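Notebook, table clearing, Sunday, 4:40 pm

Back on the question Girside keeps asking us: can the arm clear a table after a snack without someone standing next to it? All of today was in sim, on the Veres build. The job is to get loose things off the oval table and into the white basket. Fruit, cans and a mug are in the mix, plus a bumpy red item I'm logging as "lychee" until we settle on a name.

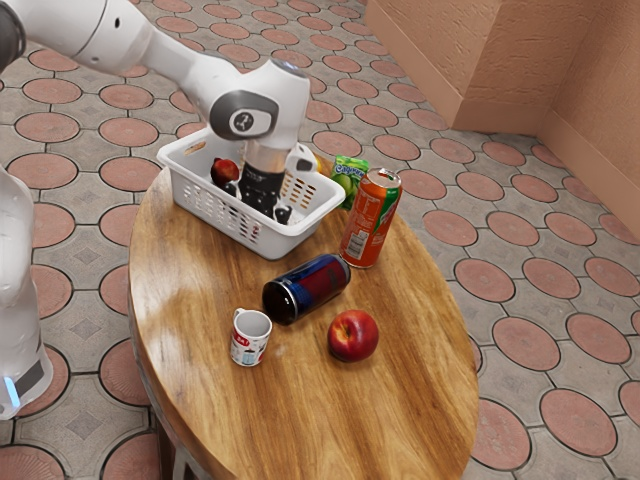

Druneo

The can lying on its side worries me more than the apples. An apple gives the fingers much the same shape from any direction. A can on its side needs the wrist turned to match, and the mug handle has to be planned for separately. I'd like 300 runs on each before saying anything to Girside.

Limits for now: 5 tries per item, then skip it and log the skip. Basket rim clearance set to 7 mm in the config. Old value is in the comments.
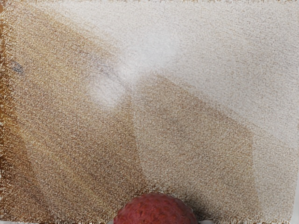
Low approaches on the lychee need their own tag in the log. At the moment they get lumped in with the apples and I can't sort them afterward. Same complaint I had with the Sevell planner.

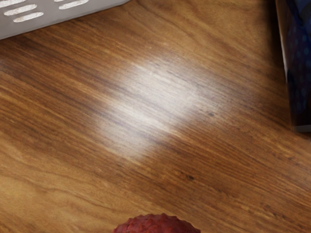 Glare on the varnish is still on my list. I want one batch with the light moved and nothing else changed, seed 787, so we can compare.

My answer on chores for today: fruit maybe, a mixed table no. Wiping down isn't even on the schedule.

To do: split the tags, rerun the mug, ask for a second light setup.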